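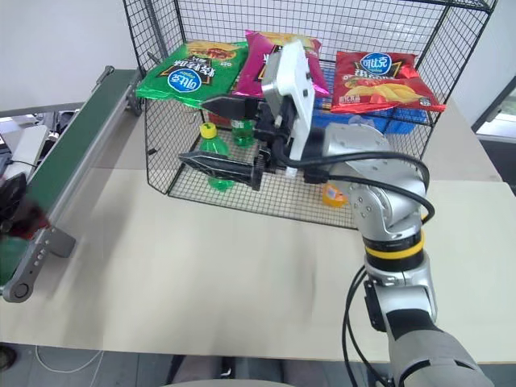 Every few months somebody sends me a link and asks if I've changed my mind about robots doing the shopping. Puspita Khoo sent the latest one on Sunday, with three exclamation marks. I haven't changed my mind, though I'll give a little ground on bottles.

A soda bottle is a fair job for two long fingers. It's stiff, it's round, and it has a cap on top. Chips are another matter. A bag of chips is mostly air with a slippery skin, and it never sits the same way twice. Squeeze too lightly and it slides out, too hard and you've bought crumbs. My nephew could sort bottles and bags into a wire basket when he was four, while talking about sharks.

I worked nights in the Grasska stockroom for two years, so I know what shelf work is. Picking up the item is the small part. You're also turning labels, spotting the split bag, and noticing that somebody left yogurt behind the crackers. Shoaib Bhutto, who trained me, could put away 1,142 pieces in a shift and still find time to complain about the radio. When a company shows me a machine doing that at 4 a.m. in August with the air conditioning out, I'll write a nicer post.

What I'd like to see from any of these outfits is the dull stuff — how many drops, how many stops, how often a person had to step in. Show me the whole afternoon, uncut. I'd sit through it.

Until then I'm packing my own groceries. Chips on top.

2,158 views · 3 comments · Share

We use cookies to improve your visit. By staying on this site you accept them.

Recent posts
The Onder vacuum, one year on
Who is folding the towels?
Self-checkout at the Gernirton mall, again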